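Motion Planning Software Engineer (manipulation)

Clakunard, Miltholm
Full time, permanent. Hybrid working, two days a week in the office.
Reference: 446

The team

Clakunard writes planning and control software for single robot arms working in kitchens, canteens and care homes. We do not make hardware. Our customers bring their own arm and gripper and we supply the layer between "put the glass by the sink" and the joint commands. There are 22 of us, nearly all in Miltholm.

You would join the planning group, led by Noemí Contreras. The group looks after Trodska, our motion planner, and the simulation tests that every change to it has to pass. Trodska is written in C++ with Python bindings. The perception group, under Heriberto Pacheco, sits at the next set of desks and you will talk to them most days.

What you will do

Most of the first six months will go on grasp approach and retreat in clutter. Trodska is good at getting an arm across a room-sized workspace and less good at the last few centimetres, where there is a bowl in front of a jar and the object pose is slightly wrong. We have a list of known failures and we want someone to own it.

Day to day, that means:

Working on the sampling and trajectory optimisation code in Trodska
Writing collision checks that cope with uncertain object poses
Adding tabletop tasks to the simulation suite (385 at present) and fixing the ones that give different results on different machines
Reading logs from customer sites and turning them into tests
Reviewing other people's code and having yours reviewed
Taking a turn on the support rota, one week in six, office hours only

There is some travel to customer sites, usually two or three trips a year, each of a day or two.

What we are looking for

You will need:

Good modern C++ and enough Python to write tests and tooling
Experience of motion planning or trajectory optimisation for arms, from a job or from research
A working knowledge of kinematics, collision checking and coordinate frames
The habit of writing down what you tried, including what did not work

It would help if you have also:

Used a physics simulator for regression testing
Worked with depth data or pose estimation
Dealt with transparent objects in either simulation or perception

A degree is not required. If you have learned this on the job, say so in your letter and tell us what you worked on.

Pay and terms

Salary is on our grade C or D depending on experience, and we will send the current bands to anyone who asks before applying. You get 30 days of leave plus bank holidays, and an employer pension contribution. Part-time hours of four days a week are possible. We can sponsor a visa for this post.

The kind of task you would be planning for

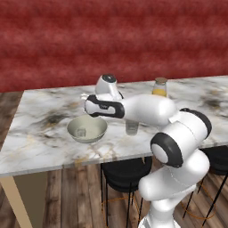

Will I be working on real arms or only in simulation?

Mostly in simulation for the first month, then both. Changes to Trodska go through the simulated tasks overnight and the ones that pass are run on the arms in our Miltholm lab the next day. Everyone in the planning group books time on the lab arms.

How to apply

Send a CV and a letter of no more than one page to Rangi Rakena at the recruitment address on our contact page, quoting reference 446. If you have public code you would like us to read, give a link and say which parts are yours.

Applications close at 5 pm on the last working day of September. Interviews are in two parts: a one-hour call with Noemí, then a half day in Miltholm, where you will work through a planning failure with two of the group and meet Heriberto. There is no take-home exercise. We pay travel costs for the half day and can arrange it on a Saturday if you cannot get time off during the week.

Questions about the work itself can go to Noemí before you apply.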